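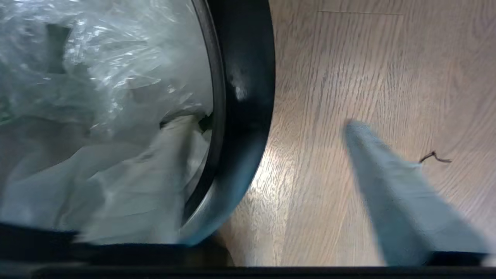 Which Tang watches are affected by the Bodilent crown notice?

Only the 32 mm steel model with the screw-down crown, sold through Bremia stores and the Bremia website. The larger Tang and the quartz version use a different crown and are not part of the notice.

Search news Enter keyword Go

August | By the Watch Desk

Bodilent is asking owners of one version of its Tang dive watch to send the watch in for a new crown gasket. The company said in a notice to retailers that 318 watches left its Pormont workshop with a gasket cut slightly too thin. With that part in place, the crown can be screwed all the way down and still let in moisture under pressure.

The notice covers the 32 mm Tang in brushed steel. The reference number on the case back ends in the letter K. Watches with any other letter, or with no letter at all, are fine to wear as usual.

Bodilent said seven owners have reported fog under the crystal. In each case the watch had been used for swimming or snorkeling. The company has replaced those watches and said the fault does not affect timekeeping on a watch that has stayed dry.

Until the gasket is changed, owners are asked to keep the watch away from water, including showers and hot tubs. Normal hand washing is fine as long as the crown is closed.

The repair is free, and the original receipt is not needed. Owners can hand the watch in at any Bremia store or request a prepaid mailer from Bodilent. The workshop will fit the new gasket, pressure test the case and return the watch with a printed test slip. Turnaround is two weeks from the day the watch arrives in Pormont. Straps and bracelets can be left on, but Bodilent asks owners who have fitted a strap from another maker to take it off first, as it will not be responsible for those.

Anyone who had the crown or case opened by an independent watchmaker is still covered. The workshop may ask which parts were replaced, and it will swap a non-factory crown for a factory one only if the owner agrees in writing. The warranty on the movement stays the same. The water resistance warranty starts again on the date printed on the test slip.

Bremia has stopped selling the model for now and has returned its remaining stock. A store spokesperson said the watch will be back on shelves once the returned pieces have been tested, with no change in price. Customers who have ordered one and are still waiting can switch to another Tang or ask for their money back.

The 32 mm Tang was added to the line after customers asked for a dive watch that would fit a smaller wrist. It uses the same automatic movement as the larger model in a thinner case, and the crown was reduced to match. Bodilent said the gasket came from a batch made for that smaller crown only. It has moved to a thicker part and now measures each gasket before fitting it.

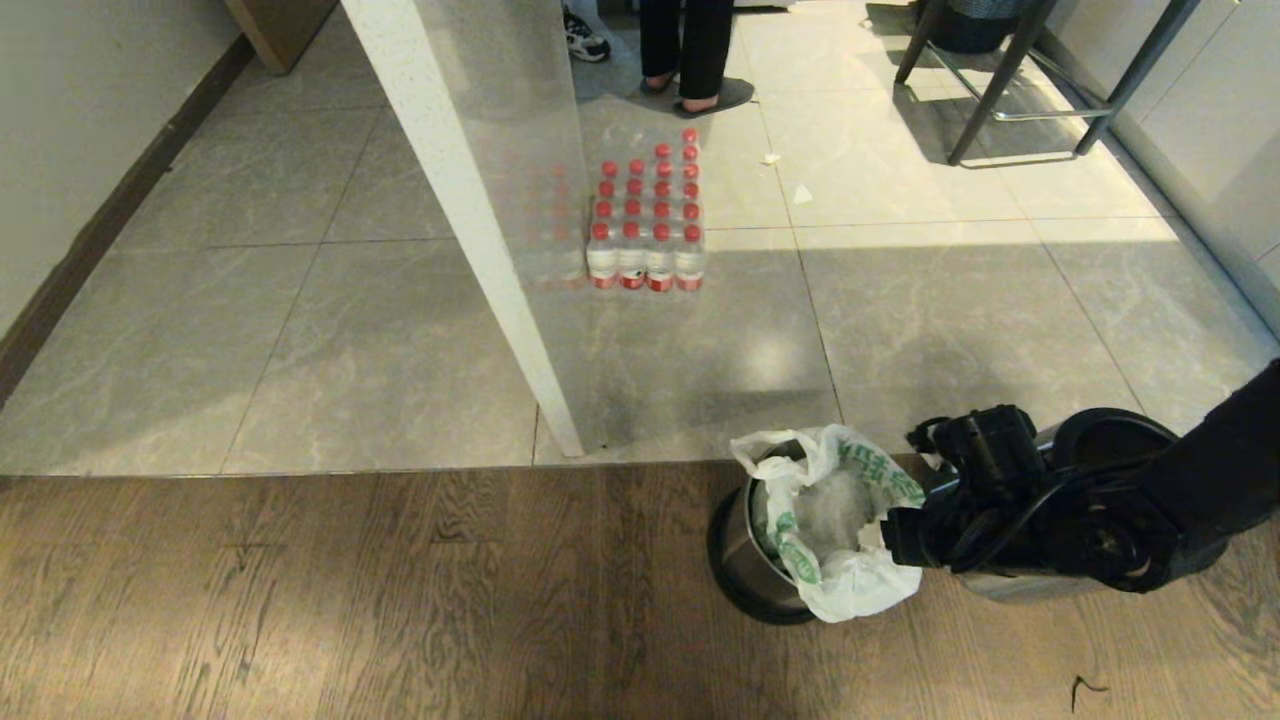
One owner wrote to us that the two-week wait is acceptable but that the letters on the case back are too small to read without a loupe, "and the K looks a lot like an R once it picks up a few scratches." The same owner asked Bodilent to put a serial number lookup on its website.

Bodilent replied that a lookup page is being built. In the meantime, its service line can check a watch by the serial number engraved between the lugs at six o'clock. The line opens at 9 a.m. The warranty card carries the same number, so owners who still have the card can read it from there.

Second-hand buyers should check too. Bodilent will accept the watch from whoever owns it now and will confirm by email whether the gasket has already been changed. Watches that have been through the workshop get a small dot stamped next to the reference number, and sellers can show the test slip as proof of the repair.

The notice has no end date. Bodilent said it will keep the replacement gaskets in stock for as long as the model is serviced.

Contact us | Copyright Watch Desk, all rights reserved | Back to top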